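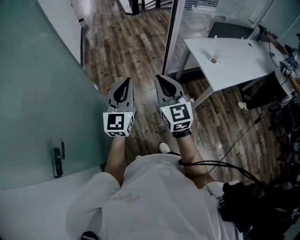

**Import charges on a secondhand jacket, seller says not his problem**

**petel_finds**

So I bought a used Clotano rain jacket from a seller overseas, listed as no stains and no holes, and I was pretty happy with the price until checkout. The import charges came to more than the postage! I paid it anyway (I've wanted this color forever) and then the tracking page told me I owed a second lot of fees. I messaged the seller and he said take it up with the shipping people. Is that normal??

**hemline554**

Don't pay the second one yet. If your order summary has a line for import charges, that should cover it. Screenshot the summary before it drops off your purchase page and send it to whoever is asking for money. Also check where the message came from, I get fake "pay your customs fee" texts every April like clockwork.

**Escobar_Attic**

I sell on there, and I'm with the seller on this. We don't see a cent of the import money and we can't refund it. I've had 2 buyers leave me bad feedback over fees I never touched.

**petel_finds**

Fair, but he could have been nicer about it. It was a one-line reply with no hello.

**Fuvano**

Disagree with Escobar. If you tick the box for international shipping, you should at least answer questions about it. I always ask before I bid now, and if I get a shrug I move on. There's always another jacket.

**Escobar_Attic**

I answer questions all day long. What I can't do is tell somebody what their customs office will charge, and that's usually the question.

**hemline554**

@petel_finds did you look at the sender?

**petel_finds**

Just did, and it's the real carrier, same tracking number and everything. I called and waited on hold for 8 minutes, and the woman said the prepaid fees hadn't been matched to my parcel. She wants the order summary by email, so thank you for the screenshot tip! Sending it tonight. Will post when I hear back.

**Fuvano**

Get a case number from her too.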